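Status: usable, with reservations. Read the known problems before you train anything on it.

# Stundwood Snack Handling, release 2

Stundwood is a set of teleoperated demonstrations of a robot picking up and moving packaged snacks. It holds 185 episodes recorded by 7 operators, with wrist camera video, joint states and gripper width. We collected it to find out whether a policy trained on thin plastic packaging would cope with bags it hadn't met. I'm still not convinced that it does.

Release 1 was put together by Essam Bouazza. I (Hideaki Sakamoto) took over for release 2 and wrote this card. Where it disagrees with the old one, trust this one.

## What an episode contains

- `wrist.mp4` – wrist camera video
- `joints.csv` – joint positions, timestamped at the controller
- `gripper.csv` – commanded and measured width
- `note.txt` – free text from the operator, often blank

There is no force sensing. People keep asking for it, and they're right to, but measured gripper width is all we have. On a puffy bag the width tells you very little about how hard you're squeezing.

## Why bags

Rigid blocks are easy and every group has a demo with them. A bag of chips creases, slides, reflects the lights and changes shape when a finger presses into it. Most of the published success rates I've read come from objects that do none of this, so I take them with a grain of salt.
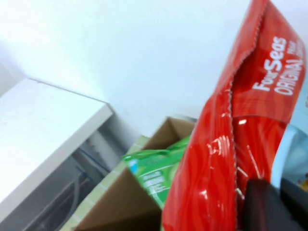
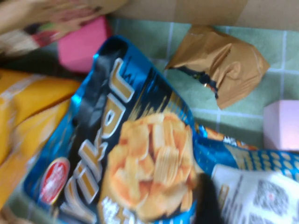
*Photo credit: Stundwood wrist camera, both images. Free to reuse with attribution.*

The red FourSeas bag in the first image shows the glare problem well. The bright spots follow the creases, and a model that learns "bright line means edge" will be wrong most of the time. In the second, the blue bag is a fair sample of the motion blur. The big lettering on it can't be read in full, and anyone planning to use printed text as a cue should look at plenty of these before promising results.

## Labels

Each episode carries one outcome: `placed`, `dropped`, `abandoned` or `unclear`. Two people labeled every episode separately and then argued. Where the argument went nowhere, the label is `unclear`, and there are 15 of those. Please don't fold them into `dropped` to make the classes tidy.

An earlier plan was to label outcomes automatically with Zorkard, our in-house video tagger. We tried it. It was very confident and it called any episode with a closed gripper a success, including ones where the gripper had closed on nothing. The Zorkard labels are kept in `legacy/` for anyone who wants to see how bad they are.

## Splits

The training and test splits are divided by operator, with no operator in both. Release 1 split episodes at random, and the scores looked wonderful – the model had simply seen the same person's habits in training. If you're comparing against a number from release 1, don't.

There is also a small held-out set of 6 package designs that never appear in training. Report this one first.

## Known problems

1. Wrist video and joint logs drift apart in long episodes. `tools/align.py` fixes most of it. Check by eye.
2. Operators got better over time, so late episodes are shorter and smoother. Episode number leaks skill.
3. Pickups from crowded piles are harder to label, and I suspect the `placed` rate for them is too generous.
4. The baseline policy, Divgate, was tuned by the same people who collected the data. Treat its scores as a ceiling on our optimism.
5. Lighting hardly varies. Claims about robustness to lighting can't be supported from here.

## Should you use it?

For pretraining or for testing a grasp detector on shiny film, probably yes. For showing that a robot can unpack groceries – no. The Naidoo loader reads the files without conversion, but it drops `note.txt`, and the notes are where operators admit that a grasp was lucky.

Corrections go in the issue tracker. Include the episode number and the timestamp.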